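Folding for a living: a conversation with the linen room at Sulero

April 19, 2019

The linen service at Sulero sends out towels, cloths and pillowcases to small guesthouses along the Trondia road. The woman who runs the folding side asked to be known only by her job, so she is the supervisor in what follows.

She started in January, when the work was still done on whatever surface was free. "People folded against their chests," she said. "You can do that at home. You can't do 200 in a morning and have them stack."

The first thing she changed was the table. Every folder now works on a flat, pale surface, with nothing on it except the cloth in hand and a basket. She likes a printed grid if she can get one. "You line the long edge up with a line and you stop guessing. New people get it in an afternoon."

Baskets took longer to settle. The old ones from Brandes were deep and solid-sided, and the bottom layer came out creased. She now prefers a shallower plastic one with holes in the sides and a handle at each end. A batch of 348 arrived last month and she has kept the Brandes ones for rags.

Does colour matter? "Only for sorting. Plain cloths can look alike by four o'clock, so I want the basket to be a different colour from what goes in it."

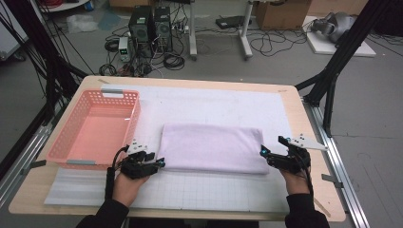 On the fold itself she is strict. Long edges together first, then the short ends, then both hands flat to press the air out. The finished piece should be a plain rectangle that can be picked up from either end without opening. "If it opens when you lift it, it wasn't folded – it was only bent over."

The Prorkier contract, which she took on this spring, brings in 1310 pieces a week, mostly small cloths. She says these are harder than sheets, as a crooked corner shows more on a small square.

At home she doesn't fold much. "I have a drawer," she said. "Things go in the drawer."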